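Life with the new robots (so far!)
June, by Janex, Hutmont Housekeeping

I promised I'd write something once the Torkuvar trial got going, so this is me, tea in hand, finally doing it. As most of you know, we're getting robots to help with the floor round at Hutmont – picking up whatever guests leave lying about in the corridors before the hoovering starts. We've got 57 rooms and my knees have bent down for every one of them, so I was all for it!

Before anything gets let loose on a real corridor it has to practise on the computer, and that's where I come in. For 2 hours after the morning round I sit in the back office, watch the practice runs and say what I'd do. Leave it, pick it up, ask someone. I never thought anyone would want that written down (I've got 17 pages of it now).

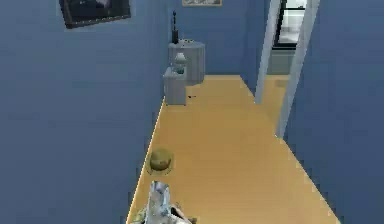
A practice run in the blue hallway, gripper just short of the round thing on the floor.

What changes for us? Less bending, I hope, and a bit more time for the beds and bathrooms, which always get squeezed. The rota stays as it is until the autumn and hours aren't being cut, I did ask. I do worry a little about the early shift, when a quiet corridor is the nicest part of my day and I'm not sure I want company in it.

If you'd like a go at watching the runs, come and find me in the back office before lunch. Bring biscuits.

More from this issue
New trolleys: where to park them
Linen room opening times
Staff summer lunch, menu choices

Hutmont Staff News | Contact the newsletter desk | © Hutmont | Back to top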